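Subject: Re: [multby-tables] Finish for a kitchen table that gets used hard
From: Lesego Gumede
To: multby-tables list

Kiprono and all,

Sorry for the slow answer, we had the floor up in May and I'm still catching up on list mail.

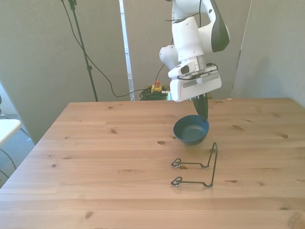
Kiprono Lukumay wrote:
> I've stripped the old varnish off our kitchen table and sanded to
> 120. It's a family table, four meals a day some days, and homework
> in between. My father-in-law says oil, the man at the paint store
> says polyurethane. I don't want to do this again next year. Also
> there's a black ring near one end that won't sand out. What would
> you use?

I've done it both ways and I would go with hardwax oil for a table like yours. Polyurethane is tougher on day one. The trouble comes when it wears through, usually in front of the chair people use most, and then you are back to stripping the whole top. With oil you can clean the worn part, scuff it with a gray pad and wipe on more the same evening.

What I do:

Sand to 150 and stop there. I used to go much finer and the oil didn't take evenly. Vacuum, then wipe with a barely damp cloth to raise the grain. Let it dry overnight and go over it once by hand with the same paper.

First coat thin. Thinner than that. I put it on with a white pad, leave it 20 minutes or whatever the can says, and take off everything that will come off with a clean rag. Second coat the next day. I've tried a third and couldn't see any difference.

Lay the rags out flat outdoors until they're stiff, or put them in a can of water with a lid. Please don't ball them up in the trash. Oily rags can heat up and catch fire by themselves.

The black ring is most likely iron and water, from a can or a pot left standing. If the wood is oak I'd nearly bet on it. Oxalic acid takes it out. Mix it in warm water, wear gloves and eye protection, brush it over the full top so you don't end up with a pale patch, and rinse well twice. Do it before the final sanding, and wear a mask when you sand afterward, the dust is nasty.

Don't forget the underside. One coat is enough, but a top finished on one side only can cup. Palesa Fourie had one do that and it took her most of a winter to get it flat again.

As for how long it lasts, ours gets a fresh wipe every 6 months or so at the busy end and once a year elsewhere. Keep wet glasses off it for the first 2 weeks.

Nimal, you asked off list about the drop-leaf hinges. I have a spare pair and can bring them to the next meeting if you send me the screw spacing.

Lesego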